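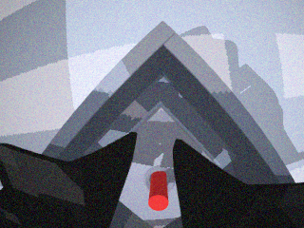
Skurex 600 Glazing Bead Saw

Hi, I'm Titilayo Yusuf, and I run the storefront shop at Ilteck. We fabricate aluminum entrances and window wall, and for years we cut our glazing beads on whatever chop saw was free. Then we bought a Skurex 600, liked it enough to buy another, and ended up selling them. So I'm the person who wrote this page and I'm also the person who picks up when you call with a question about it.

What it does

The 600 cuts snap-in beads, pressure plate covers and small trim to length, square or mitered. It takes aluminum and rigid vinyl. It will not cut steel, and please don't try it on mullions! The throat is too small and you'll just annoy the blade.

The head swings 45 degrees either way with hard stops at 45 and 90, and you can lock it anywhere in between. I use the in-between settings maybe twice a year, for odd sloped transoms, but when you need them you really need them. The clamps are pneumatic with soft pads, and they come down before the blade will move. Painted finishes come out fine as long as you wipe the pads now and then. We do ours at the start of each shift and again after anything that was cut with a lot of spray.

The length stop

This is the part I get excited about. The stop rides on a rail to the left of the head and reads out in inches or millimeters. You slide it, lock it, and go. The standard rail is 2000 mm long. If you mostly do punched openings you can save some floor space with the 1000 mm rail, which bolts on the same way (two people, please, it's awkward more than heavy).

There's a memory for the last 5 lengths you locked. I thought that was a silly little extra until we had a school job with the same lites over and over — now I'd miss it. It holds its numbers when you shut the power off.

One thing to know: the readout wants to be zeroed after every blade change. It takes a minute. Waltraud Baumgartner, our lead fabricator, once ran a whole rack of beads a hair short when she skipped it, and she has asked me to put that on the page in her name so you'll listen.

What comes with it

Saw head and stand
One 80-tooth carbide blade for non-ferrous metal
Length stop with readout and your choice of rail
Two air clamps, hose and regulator
Spray mist kit
Zero-clearance insert, one spare
Printed manual

What you'll need to have

Clean, dry shop air at 90 psi and a 240 volt single-phase outlet. It'll hook up to a normal chip collector with a 4 inch hose. I'd get the collector running before the first cut, as bead chips are light and they go everywhere — I still find them in my coat.

Options

Right-hand rail. Same stop, other side. Handy if your racks are laid out that way.

Vinyl blade. The stock blade handles vinyl okay, but if that's most of your day the vinyl blade leaves a cleaner corner and you won't be scraping fuzz off the miters.

Cestell bead rack. We sell these separately. Padded arms on casters, and it parks right up against the outfeed end. We own several and they take a beating.

Roller infeed. Worth it for full-length stock if you work alone.

How it compares

People ask me about the Kaufmann double miter a lot. It's a nice machine, I've run one, and if you cut both ends of hundreds of identical pieces every day you should go look at it. It takes up a good chunk more floor and costs quite a bit more. For a small or mid-sized shop that changes jobs three times before lunch, I'd still take the 600.

Care

Blow out the head at the end of the day. Check the belt monthly. Top up the mist bottle with the right fluid (the label inside the lid tells you which) and not with whatever's under the sink. Blades can be sharpened several times; we send ours out and keep one on the shelf.

Ordering

The 600 ships partly assembled on one pallet, so you'll want a forklift or a liftgate delivery. Tell us which rail you want and whether your dock can take a long box. Saws are covered for parts for a year, blades and pads excluded.

If you'd like to see one run, bring some of your own bead and come by the shop. Call first so I can make sure we've got a saw free. Prices and options on this page were last updated 8 October 2020.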